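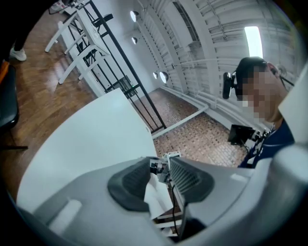

*White stool, brown floor, black rack in the back corner.*

White tables are back. Again. I spent a morning in June with Rajeshwari Kaimal, who fits out workrooms for a living and has opinions on all of it, mostly on tabletops.

Her rule – buy the plain one. No drawers, no shelf underneath, nothing to bump a knee on. She paid $145 for her last one, a Baltura, and has moved it seven times. Still flat. Rounded corners too, which your hips will thank you for in a tight room.

Then the floor. White on white looks like a dentist's, she says, so she wants brown boards under it, the warmer the better. Rugs she won't discuss.

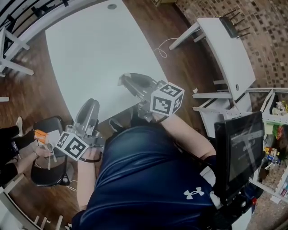
Cables are the other fight. A grommet in the top is worth teh extra money, small and gray is fine, put it near the edge and not in the middle where your paper goes. Whatever's left over gets coiled and hung up before lunch. That's the theory anyway.

Stools go up on the second table when you sweep. Old cafe habit, takes a minute. Roel Van Dijk, who shares the lease, leaves his down and sweeps around them – they've argued about it alot.

Prices at Pētersons start at $115 for the small top, legs extra.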